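Stesergate Cell Guide, Section 6: Memory Module Work on Open Towers
Working rules for operators. Revised July 2022. 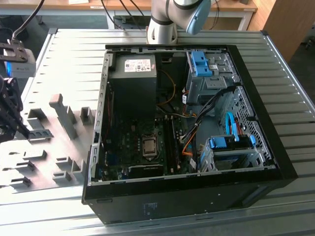

Figure 6-1. Tower on its side, side panel off, memory module on the fixture plate.

6.1 What this section covers

This section covers putting memory modules into desktop towers with the arm. It replaces the old sheet that was taped to the Vokier cabinet, which contradicted itself on grounding and should be thrown away if you still have a copy.

The rules are minimums. The Rornitz integration booklet says the cell is "ready for unattended operation." We do not accept that claim for this task and you should not either. A booklet was written before your tower was on your table. Treat anything it promises as untested until you have tested it, and write down what you saw.

6.2 Before you power the arm

1. Disconnect the tower from wall power. Switching it off at the back does not count.

2. Lay the tower on its side with the open side up. Push it by hand at each corner. If it slides or rocks, clamp it. The slats of the table give less grip than people assume.

3. Tie back loose cables inside the case. Check any cable that crosses the board, and any that loops up above the rim. The planner does not know about cables. It knows about the case model it was given, and that model has no cables in it.

4. Open the latches at the memory slot by hand and check that they stay open. Do not rely on the arm to do this.

5. Set the module on the fixture plate within reach of the jaws. Check the notch against the slot before you let go of it.

6. Put on the wrist strap and clip it to the marked ground point. Have the fixture plate tested for grounding along with the table. Being bolted to a metal table proves nothing.

NOTE: If the motherboard is a different model from the last run, teach the slot position again. "Looks like the same board" has been entered in the log as a reason for skipping this. It is not a reason.

6.3 First pass

1. Set the speed limit to the teach setting.

2. Run the pick with no module on the plate. Watch the jaws, not the screen.

3. Run the approach to the slot with the jaws empty. Stop above the slot and look from two sides. One view hides a tilt very well.

4. Put the module back on the plate and run the pick. Stop with the module held clear of the plate.

5. Look at where the jaws are holding it. They must hold the edges of the board and stay off the chips and the contacts.

6. Continue to the slot. Keep a hand on the stop button until the arm has backed out of the case.

CAUTION: Never reach into the case while the arm is enabled, even if it is standing still. A paused program and a stopped robot are two different conditions, and the status light on this cell shows the same color for both. We have asked Rornitz to change it.

CAUTION: Do not raise the insertion force limit to get a module to seat. If it will not go in at the set limit, something is out of line. Stop, back out, and find it.

6.4 Checking the result

The force reading will tell you the arm pushed. It will not tell you the module is in. Check by eye that both ends sit level and that the latches have closed on it, then close up the tower and confirm that the machine reports the memory.

Log the run as a pass only after the machine has reported it. Runs logged on the force reading alone will be struck out.

6.5 About the success figures

The Bajpai report that came with the gripper gives a result from 1000 insertions. Read the method page before quoting it. Those trials used a bare board on a flat jig, with no case wall, no drive bay and no wiring in the way. They say something about the gripper and very little about this cell.

Our own rule is 300 logged runs on the same tower model, with failures and operator stops included, before anyone asks to drop the hand-on-button requirement in 6.3. An operator stop counts as a failure. Restarting the count after a bad morning is not allowed.

Darlene Campbell keeps the run log. Changes to force limits, speed limits or taught positions need two signatures, and one of them must be from a person who was not running the cell at the time.

6.6 Things that are not settled

Florence Lévesque has questioned whether the safety assessment we hold covers the gripper with its current jaws, or only the arm. We have not had a clear answer. Until we do, treat the jaws as a pinch hazard at every speed, including the teach setting.

There is also no agreed rule for how often to inspect the jaw surfaces. Inspect them at the start of each session and log the date. If you see wear, stop and report it before the next pick.

Continue to Section 7 for drive and cable work. Do not use the force settings from this section there.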